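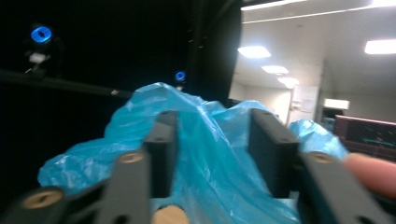 *Figure 9. Hand gripper holding a film sample between the two fingers.*

## 4.3 Checking the gripper fingers and linkage

This check applies to the two-finger hand gripper used at the Avcombe film-handling cell. It is carried out at the start of each shift and after any change of fingers. Only staff signed off by Fadime Kozan may adjust the linkage.

**Caution:** Keep fingertips clear of the linkage arms whenever the gripper is free to move. The arms close towards the fingers without warning.

1. Set the gripper to *Hold* and wait for the status line on the cell display to settle.
2. Examine the fastener at the top of each linkage arm. If a head stands proud of the arm, stop and go to section 4.5.
3. Open the fingers fully. Wipe both inner faces with a dry, lint-free cloth.
4. Close the fingers on the Salminen test strip and pull gently. The strip should not slip.
5. Open the fingers, place a crumpled film sample between them and close again. Film should pass through the gap and gather behind the fingers without catching on the arms.
6. Hold the sample for 20 seconds, then release it. Examine it for cuts or punctures.
7. Repeat steps 5 and 6 with a fresh sample.

**Note:** Thin film creases and reflects light. If tracking is lost during step 5, turn the gripper slightly and try again before altering any camera setting.

If either sample is marked, replace both fingers as a pair — a new finger must not be run against a worn one. Spare pairs are kept in the Helmont cabinet.

The linkage is to be cleaned every 200 cycles and the fasteners renewed every August. Record the work on the cell sheet and pass it to Nermin Saraç before the next shift begins.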